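Capítulo 5
Cuando el agarre falla

Casi todos los que enseñamos este oficio empezamos por lo que funciona, y yo también lo hice durante años, hasta que en la planta de Nandport una pinza soltó un engranaje a media inserción y nos tuvo un lunes entero buscando la causa. Hugo Rivas, que entonces llevaba el turno, anotó en el parte la parada 769 y una sola palabra: «agarre». ¡Qué poco ayuda una palabra así!

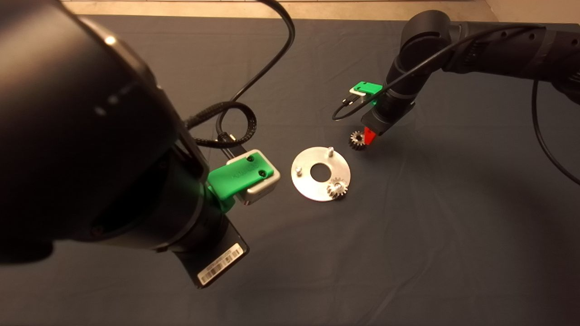
Montaje de engranajes con dos brazos, y dos tomas desde una pinza abierta: 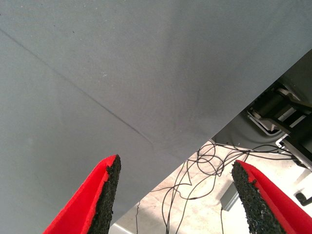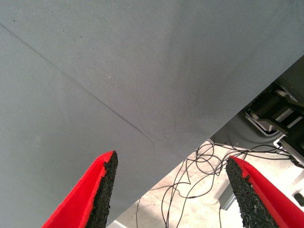
Le pido al lector un poco de paciencia - la misma que nos faltó aquel día - antes de pasar a las tablas. Un fallo de agarre puede nacer en la almohadilla, en la fuerza programada o en un cable que tira de la muñeca, y conviene revisarlos en ese orden, siempre con la célula detenida. En el apartado 5.1 empezaremos por las almohadillas.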